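I had meant to write this in April, when I was still new enough to be surprised by everything, but the evenings filled up and then it was my back that gave out for a week, which I will come to. So you are getting it late and with more opinions in it than you would have had then.

Those of you who have been reading since the allotment days will remember that I took the part-time job at Vovby after the shop closed. When people ask what I do there I say "I teach robots", and I watch their faces, and then I have to admit that what I mostly do is pick up small things and put them down again, very slowly, for hours at a stretch. My sister thinks this is the funniest job anybody in the family has ever had, and our family includes a man who tested mattresses.

The way it works is that you have a pair of handles clamped to a bench. They are jointed like the robot's arms, only lighter, and whatever you do with them the robot does on its own table. Squeeze, and its fingers close. Turn your wrist, and its wrist turns. Every go is recorded from start to finish, and later on the software people feed all those goes into the learning side of things, so that in time the arms can have a try by themselves. We call a single go a "show". I don't know who started that but I like it — it makes the morning sound like a matinee.

My first week was dreadful. I had imagined that because I can knit, and ice a cake, and thread a needle without my glasses on a good day, I would be a natural. I was not. When you pick up a cup with your own hand you know you have got it because you can feel it. With the handles there is no feeling at all, so you squeeze and squeeze, and you only find out by looking. I spent two whole days closing on thin air a finger's width to the left of where I thought I was. The others were very kind and told me everybody leans left to begin with. I have since watched several beginners and they lean in every direction there is.

What got me through was an old trick from driving lessons, which is to look at where you want to go instead of at your hands. Once I stopped watching the handles and simply watched the tips of the gripper, my shoulders came down from around my ears and things began to go where I put them.

The second hard thing was learning to use both arms. Left alone, I do everything with my right and let the left hang about like a spare guest at a wedding. But the jobs we are given on the Dernico project are two-handed ones on purpose: one arm steadies, the other works, then they swap. You have to keep them out of each other's way, too, for they come in towards the middle from either side and there isn't a great deal of room once both are down near the tabletop. I used to mutter "after you" under my breath. I still do, if I am truthful, and I have caught at least two of the younger ones doing it as well.
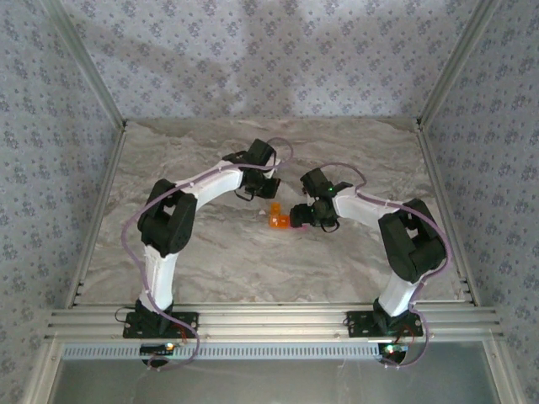

Does it matter if you make a mistake in the middle of a show?

It depends on the mistake. A small fumble that you put right can stay in, and our software people are rather fond of those, as the robot then has something to learn from when it fumbles too. A long dither, or a go where you bump the arms together and give up, gets marked as spoiled and you start afresh.

I found that enormously comforting when it was first explained to me. I had been throwing away anything with a wobble in it and getting crosser and crosser with myself, and there was no need. My best day so far is 41 good shows, and plenty of those had a wobble. The target for the current job is 2000 between all of us, and the last time I looked at the tally on the whiteboard we had got to 1772, so by the time you read this we may well have been given something new. I shall miss the blocks a little. You get attached.

The strangest part is starting each one differently. When I trained the girls in the shop I wanted them to fold a jumper the same way every time, and here I am asked to do the opposite. You move the object a little before each go, turn it round, put it nearer one side, so that the arms don't simply learn one spot on the table off by heart. I am hopeless at being random. I discovered I was moving everything in a neat clockwise circle, all morning, like somebody winding a clock. Now I use an old set of dice from the Fandero game box (missing its board, if anyone has a spare), and the dice decide.

About my back. I had been perching on a stool that was too low, with my elbows up, and going an hour and more without stopping. Please don't do that if you ever take up this line of work. We now do twenty-minute turns, then 5 minutes off, and I walk down to the Weerasinghe bakery on the corner in the long break, partly for the exercise and partly for the coconut buns. The stool has been replaced by a proper chair and I am told I am much less grumpy after lunch.

I was allowed to stay and watch the arms try a job on their own a little while ago, with no hands on the handles. It was an easy one that we had finished showing them some time before. They were slow, and they missed the first time, and then the right arm gave a tiny pause before it went in again — and that pause was mine! I do it every single time, a sort of breath before I squeeze. I had no idea until I saw it done back to me from across the room. I went quite pink.

I have promised a couple of you the recipe for the buns, or at least my attempt at it, and I will put that up next once I have worked out why mine come out so flat.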